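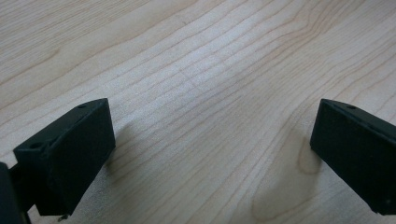 Gripper fingers open over the worktop, Jikholm robotics club

To: Endumora student projects list
Date: 15 February 2019
Subject: Re: Gripper sessions

Members are asked to record 18 further sessions with the hand-held gripper by May. The fingers should be fully open at the start of each – please check the screws beforehand.

The Dilamlow team wrote:
> We have submitted 380 recordings. Should those
> that begin with nothing in the grip be kept?

They should be kept.

Projects Office, Endumora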